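Skostimau Finds Its Sidewalks, Slowly

The city of Skostimau has finished its long-awaited list of loose, sunken and otherwise ill-behaved paving stones, and the total stands at 1459. The work was supposed to take one summer. It took two, plus most of a fall, and the list was published with a cover letter thanking residents for their patience, a quality the residents had not been asked about.
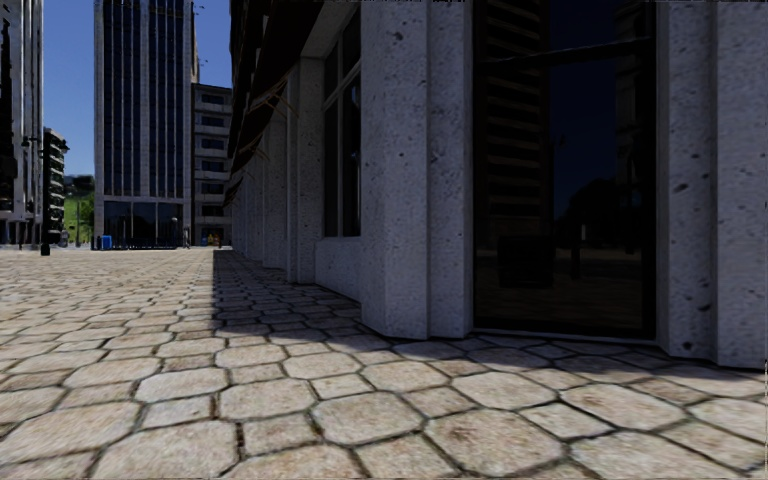
2 min read

05/11/2018

The survey was ordered after years of complaints about puddles, turned ankles and the special kind of slab that looks perfectly dry until you step on it and it fires a cup of cold water up your pant leg. Locals call this "getting the receipt." The city's own term is "vertical instability with retained moisture," and it has a column in the spreadsheet.

Larysa Nechyporuk, who runs the streets office, presented the findings to the city council on a rainy evening. She arrived with one wet shoe and did not discuss it.

"We now know where every bad stone is," she told the council. "That is a big step." A member asked whether anyone had thought of fixing them along the way, seeing as the crews were already standing there. Nechyporuk replied that survey crews carry paint and repair crews carry sand, and that the two come out of different budgets.

Of the stones on the list, 388 are marked urgent. Those will be lifted, leveled and put back before the ground freezes, or at least before it freezes very hard. The rest will be looked at again in the spring to see if they have gotten worse. The office expects that they will have.
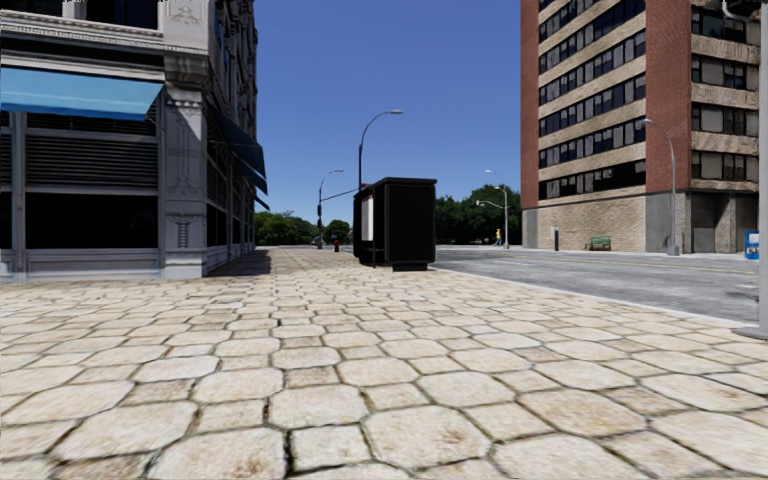
Shape matters, apparently

Much of the council's evening went to the matter of replacements. Over the decades Skostimau has bought its paving from whoever was selling, and the result is a downtown where the pattern under your feet can change from one block to the next. Cirillo, the yard that supplied many of the older stones, no longer makes several of the shapes. Sutero makes something close, in a color it calls Oatmeal. Flumeris will cut anything to order and charges as though it were doing dental work.

The council voted to try Sutero first. One member wondered whether people would notice a few odd-colored stones among the old ones. Another said people in this city notice when a bench is moved four inches – and then write in about it.

Shopkeepers have mostly asked that nobody dig up their doorways in the weeks before the holidays. The streets office has agreed to stay off the main shopping blocks in December, which pleased the shopkeepers and moved a good share of the urgent stones into a new group called "urgent, later."
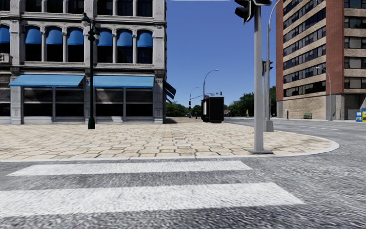
Crosswalks are not part of the survey. Roads have their own office.

Residents can look up their block on the list at the front desk of city hall during business hours. A bad stone that isn't on it can be reported using the yellow form. The walkway to the front desk entrance is on the urgent list, and visitors are asked to use the side door.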